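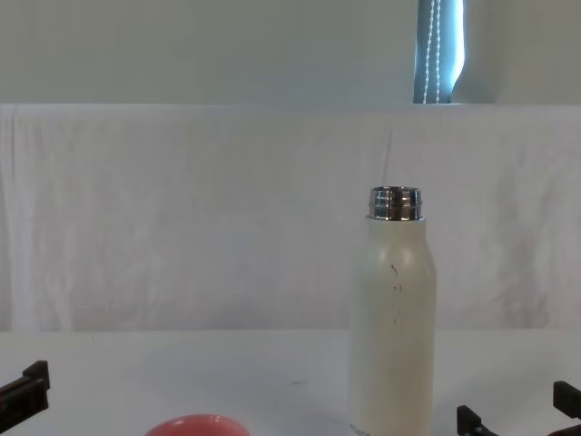 Seit Wochen frage ich mich, wann mir endlich eine Maschine den Abwasch und das Tischdecken abnimmt — und ich meine damit keinen Saugroboter, den habe ich schon (er heißt Mösli und klemmt fast täglich unterm Sofa). Eine offene Isolierflasche mit Schraubgewinde am Hals, ein paar Kratzer im Lack, für uns ist das ein Griff im Halbschlaf. Für zwei schwarze Greifer ist es eine richtige Aufgabe, denn zu fest darf es nicht sein und zu locker eben auch nicht!

Bei mir in der Küche stehen bestimmt 35 Becher und Gläser, jedes ein bisschen anders, und ich würde sie so gern alle abgeben.

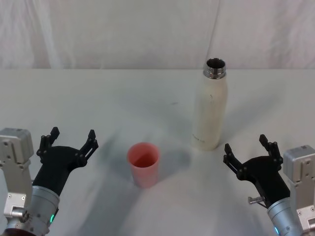 Kann ich mir so etwas bald in die Küche stellen? Ich glaube, das dauert noch ein paar Jahre, und bis dahin spüle ich eben weiter selbst und höre Radio dabei.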